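Ticket 924
Queue: Drink station pilot, staff side
Opened by: Solange Boychuk, service lead
Assigned to: Murali Marar, Mindico
Priority: Medium
Status: Closed

Summary
Staff can't tell when a set of three cups is theirs to load and when the arm still has the table. People are standing and waiting for the all-clear, and nobody on the floor knows who gives it.

14 May 2018, Solange Boychuk
Since the arm took over loading the tray, the person at the table has two jobs left: put out the doilies and cups, and take the tray when it is full. Before, one person did the whole order and set their own pace. Now they set up, step back and wait. On the early shift we had 19 holds where the arm stopped and asked for a person. Ottar Blomqvist had the table for most of them. He says the message on the screen is the same every time, "Check placement," and it does not say which cup.

Murali Marar
Pulled the log. All 19 holds have the same code, 175. That code means the arm's target for a cup does not match where the cup was found. It does not mean the arm failed. The screen text is too general and I can change that. Can someone tell me how the cups are being set out?

Solange Boychuk
By eye. The old card said left, middle, right on doilies, tray in front. It was written for people, so it gives no distances.

Ottar Blomqvist
Adding to this. If I nudge a cup to clear the hold, I don't know if I'm fixing it or making it worse. I would also like to know if the holds count against me. They show up on the shift report next to my name.

Imad Abu Hammour, shift planning
They should not be there. The report was built for till errors and it picks up any stop with a login attached. I have asked for code 175 to be taken off the personal page and moved to the station page. Done for the next report. Old ones will be corrected by hand.

Murali Marar
Changes made on our side:
Screen now names the cup: left, middle or right.
Hold clears when the cup is moved back into range. No button press needed.
A second message, "Table is yours," shows when the arm is parked.

Setup for staff is below. Please print it and take down the old card.

1. Wait for "Table is yours."
2. Tray first, empty, centered near the front edge.
3. One doily for each cup, in a row toward the back of the table.
4. One cup on each doily, upright, open end up. Middle cup in line with the center of the tray.
5. Step back and press Ready.
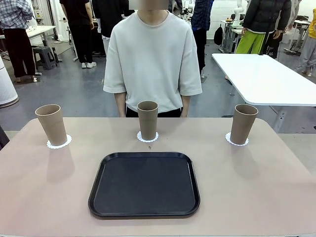 Setup before an order: empty tray in front, three cups on doilies behind it.

Solange Boychuk
Card is up. Lovisa Forsberg on the late shift asked if she can still load a tray by hand when there is a line. Yes, with the station set to Manual. I would like that on the card too.

Murali Marar
Added as step 6.

Ottar Blomqvist
Ran the morning with the new card. 2 holds, both on the right cup, both cleared when I moved it. OK to close from me.

Closed by Solange Boychuk. Step 6 to be reviewed with staff in October.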